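The Dishes Are Still Yours, and So Is the Sorting

By Abbas Ghasemi
May 14, 2021

Print this article
E-mail this to a friend

My mother-in-law called last week to ask when she could buy a robot that folds fitted sheets. She had seen a video. I told her not to throw out the laundry basket just yet, and she was so disappointed that I felt I'd been the one to break the thing, and we ended up talking for 44 minutes about everything in her house she would gladly hand over to a machine. The sheets were first. After that came the silverware drawer, the spice rack, and the bag of odd screws my late father-in-law left in the garage, which she has been meaning to sort for years.

I worked 3 years on the packing floor at Petchrat before I started writing for a living, and I have a soft spot for anybody who would like to do less bending and sorting. So please take what follows as coming from a hopeful person. I want the robot too - I want it badly, especially on trash night.

But I think we keep asking about the wrong chores. We ask about the ones that tire us out, and a machine doesn't care a bit about that. Lifting a heavy crate onto a pallet, the same crate to the same spot all day long, was solved before some of my readers were born. What's hard is the stuff we'd give to a four-year-old to keep him busy while supper cooks. Pick up the toys. Put the red ones here and the blue ones there. Don't knock over the tall one.

A good deal of the work in robot labs now looks a lot like that, and I find it rather touching. Grown people with advanced degrees spend their afternoons setting out little colored shapes, hearts and stars and cylinders, on a wooden board, and then seeing whether an arm can deal with them. 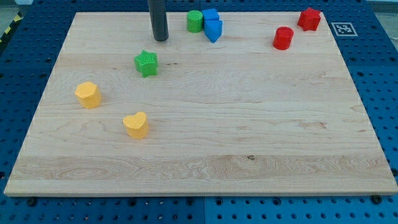
I've heard folks laugh at this, and I used to laugh a little myself. All that money, and it's playing with blocks! Then I think about what a hand has to work out. A cube gives you two nice flat sides to squeeze. A cylinder will do all right if you come at it straight and will roll off to visit the neighbors if it goes over. A star is a nuisance, because wherever you pinch it you might be on a point or in a notch, and a heart is worse. Put two pieces right up against each other and now you have to get a finger in between them, or nudge one away, or decide to take the other one first. You and I do that without a thought. Somebody has to teach it to the machine, and the teaching is slow going.

And that's with good light and a clear surface, and nothing breakable. My mother-in-law's silverware drawer has 48 pieces in it from what I can tell are 4 different sets, plus a corncob holder and a dead battery. The forks lie tangled in each other. Metal shines, too, and shine is hard on a camera. I would put that drawer well beyond anything I've seen for sale.

The shop floor is further along than the kitchen, and I think it will stay that way for a good while. When I visited the Sutside plant last July, they had an arm loading molded caps into trays, and it did fine work so long as the caps arrived the way it expected. A woman stood close by to clear the jams. She liked the arm well enough. She told me it was good company and never ate her lunch, but she also said that when the supplier changed the shade of the caps it sulked for a whole shift until somebody came over from engineering. At Petchrat we got new packaging every other week and grumbled for ten minutes, tops.

Flarier and Wivside have both been promising a home helper, and their ads are lovely, with soft music and very tidy countertops. I wish them well. I'd just ask them to film it in my kitchen, on a weeknight, with the mail on the table and somebody's shoe where it shouldn't be.

So my answer to my mother-in-law was no, not yet, and I wouldn't hold up the housework waiting. If you're tempted to put money down on one of these helpers, ask to see it clear a table it hasn't seen before, and bring your own clutter in a shopping bag. I did offer to come over and sort the screws. She says they can wait for the robot.

E-mail this to a friend
Print this article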